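Grerik two-arm cell - README

Kit version 2, doc last touched 9th December. Covers the tabletop cell as shipped by Ekstead, plus the Thaweesak cloth set that goes with it. If you have the older single arm kit this is the wrong file, see the May notes in the old folder.

What you get

Two arms, already bolted to the mounting bar. Walls, floor panel, corner posts, a bag of screws (more than you need). Two controller boards, one per arm. Power brick. USB leads. Cloth set is a seperate box and a separate line on the invoice, so check you ordered it.

Not included: a computer, a table, any overhead light. The table matters more than you would think. We had ours on a folding one for a week and the recordings had a wobble in every fast move.

Setup

Floor panel first, then side walls, then back. Do not tighten the corner posts until all the walls are seated. Bar goes on last and needs a second person, it's heavy with both arms on it.

Plug in left board, wait for the light, then right board. If you do both at once the software sometimes swaps the arms and you find out when the wrong one moves. Swap fix: unplug both, delete arms.cfg, start over.

Calibrate before every session. Takes a few minutes. Skipping it is fine until it isn't, and then you lose the afternoon.

Cables - leave slack at the elbow. Clip to the white links only, never across a joint. Ours came clipped too tight at the wrist on one side and the gripper kept stopping short. Recut the ties, problem gone.

Cloth tasks

This is what most people buy the cell for. Stock tasks are pick up, drag, fold in half, and cover. The cover task uses a cushion and a loose cloth together and it is the hardest of the lot by a distance.
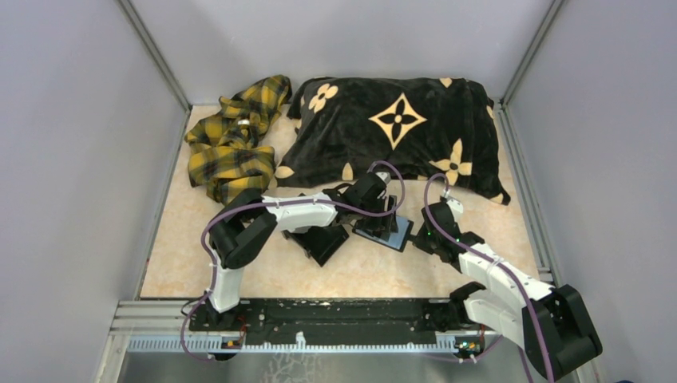
Keep both grippers low when they start and let them come up together. Starting high looks neater but the arms then drop onto the cloth and bunch it before anything useful happens. Speed setting 2 is plenty. Anything above that and thin cloth slides off.

Dark fabric: turn the exposure up a notch by hand, auto does a poor job of it. Checks and prints are easier than plain, the tracker has something to hold on to. Plain white on the pale floor is bad, we gave up on it.

Data that comes with it

The download from Kullgate has almost 3,000 recorded runs, split by task. Each run is one folder: video, joint positions for both arms, gripper open/close, and a short text label. Labels were typed by hand so expect spelling. "Fold" and "folded" are the same label. "Pile" is not the same as "bunch", ask us if it matters.

Failed runs are kept, marked fail in the label file. Please don't strip them and then complain the model never recovers from a bad grab.

First 96 runs were done before the calibration fix. Joint numbers on the left arm are off by a little. Usable for video, I would not train control on them.

Known problems

- Left and right swap on startup, see above
- Log file grows forever, clear it yourself
- Gripper reports closed when it has caught only a thread
- Floor panel marks easily, replacement panels are slow to arrive from Ekstead
- Stop button in the software has a short lag. Use the power switch if it's urgent

Is it worth it

For cloth work on a table, yes. Assembly instructions are poor, support answers email within a day or so, spare parts are priced fairly except the wrist motors. For anything heavy or rigid look elsewhere, the grip is too soft and the elbows get warm on long sessions. Let them rest between batchs.

License

Data is free for research and teaching. Commercial use, write to Kullgate first. Software is under whatever is in LICENSE.txt, go by that file and not by the sticker on the box.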